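Sistau Parcel Letter, 1/13/22

Sending a box home: what changed, and what did not

Many of you wrote to us after the holidays with the same question, and I will try to answer it in one place. Is it still worth to send a box by sea, or should we all pay for air and stop complaining? I have sent boxes to my family both ways for many years, so I have an opinion, but first the new things.

Trovis changed its price table at the start of the year. The small box and the middle box cost the same as before. The large box costs 5 dollars more, and the weight limit for it is now 40 pounds. If the box is over the limit, the desk in Flirkberg will not take it with an extra payment, as they did in the past. They will ask you to open it and take something out. I have seen this happen to a man with a very big suitcase of coffee, and it was not a happy moment for the people standing behind him.

The second change is the form. It is longer now and every item must be written on its own line, with the value and the material. "Gifts" is not accepted. "Clothes" is also not accepted, you must write "one cotton shirt, used" or something similar. The form can be filled at home and printed, and I advise to do this. The table at the desk is small and the pen is usually missing.
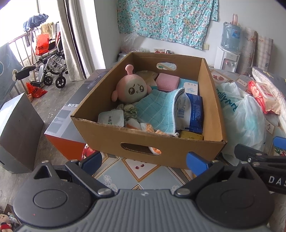 The carton is the part where most of us try to save money, and I understand it, because a good new one is not cheap. A used carton is allowed if it is strong, if the bottom is not soft and if the old labels are removed. Please look at the handles too. A box like the one in the photo has an oval hole in the near side and another one in the far side, and a bit of orange and white fabric already shows through the near one. For carrying across the street this is very comfortable. For six weeks on a ship I would close both holes, with a piece of cardboard from inside and wide tape from outside. The desk does not require it, but dust and water do not ask about the rules. Also, when the text on a package is in Chinese or any other language, write on the form in English what is inside.

About the packing itself I have less to say than people expect. Heavy things go down, soft things go around them, and the top must be flat when you close it. Do not leave air. A folded sweater or a towel fills a corner as well as the plastic bubbles which you have to buy, and at the other end somebody will be glad to have the towel. I put a paper with both addresses inside, on the top, before I close the box. Once a label came off from my box and it was this paper that brought it to my aunt, very late but complete.

Liquids are still the main problem. Shampoo, syrup, sauce in glass - all of this can go by sea, but each bottle must be in its own closed bag, and Trovis pays nothing if a bottle breaks. Perfume can not go at all. Batteries can go only inside the toy or the lamp they belong to, and not as spare ones. Food is a question of the country that receives, so please check the list before you buy, not after.

Now the money. My last large box by sea cost me 47 dollars with the basic insurance, which covers a value up to 200 dollars. The same box by air was so much more that I did not even write the number down. The sea box needed seven weeks. For a birthday this is too slow, unless you are the kind of person who plans in February for the spring. For winter clothes, school things, kitchen things and everything that does not have a date, I still send by sea and I do not regret it.

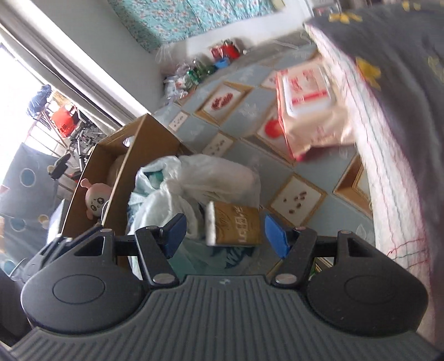 One reader answered our previous letter that she stopped to use the sea service completely, since two boxes in a row arrived with a broken side, and that for her the air price is the price of sleeping well. She now sends smaller boxes, more often, and says that her mother prefers it so, because "a small box every month is like a visit, and a big one is like a delivery." I can not argue with her mother. But I asked her how the broken boxes were closed, and she wrote back that it was one strip of tape along the middle. Please use three strips at least, one in the middle and one on each side edge, the same on the bottom.

If you have a claim for a damaged box, keep the carton and do not throw away anything until Trovis answers. They ask for the form number, the receipt and a short letter. Claims from the fall are still being answered slowly, I am told, and calling them does not help. The e-mail address on the receipt is the right one.

Some practical things for the end. The Flirkberg desk is closed during the lunch hour again. The shop Echevarría, two doors from it, sells wide tape and flat cartons, and they will also print your form if you bring it on a phone. The next sea collection is in the first half of February and boxes must be at the desk the evening before. I will put the exact day in the next letter, when Trovis confirms it.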